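# The low cupboard

When I moved to Talercombe, the flat had one cupboard in the sitting room, low and long, with two doors. I put inside it everything that had no other home. By October I could not open one door without holding the other with my knee.

In my first language we have no good word for the place where such things go. The Spanish have one, *trastero*, and it was a small shop called Trastero, near the harbour in Prekholm, that made me think again about cupboards. The owners sell second-hand storage furniture, and they have one rule for their own back room: flat things lie flat, and they lie at the back.

It sounds too simple to write down. But look in your own cupboard. Most of us stand flat things on their edge, like books, and then they slide. Trays, game boards, cork mats, the spare leaf of a small table: they all lean on each other, and when you take one, the rest come down. I did this for years and I blamed the cupboard.

So I emptied mine on the carpet one afternoon. I am a slow worker and it was dark when I finished. I kept 53 objects and gave away a bag that was too heavy for me to carry down the stairs in one journey. The cupboard is 100 centimetres wide inside, with one shelf, and I had always used this shelf only for its front half. Behind was dust, and a candle I had bought twice.

The second lesson came from a joiner's workshop, Ramanauskas, where I had gone to ask about a loose hinge. They told me to open both doors fully before I put in anything wide. I had the habit to open one door and push things in sideways, and this is how the edges of the shelf become damaged. With both doors open you see the back panel and the two corners, and you can bring a square board in at an angle, then turn it straight when it is over the shelf.
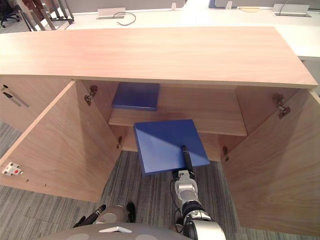
A shelf used in this way fills from the back left corner, at least if you are like me and begin everything on the left. I leave 30 centimetres free at the front for what I need each week. The hinge, by the way, needed only one longer screw.

Heavy things I now keep on the floor of the cupboard, and the top I try to leave clear. In this I fail. There is a fruit bowl on it already, and this morning I found my gloves there too.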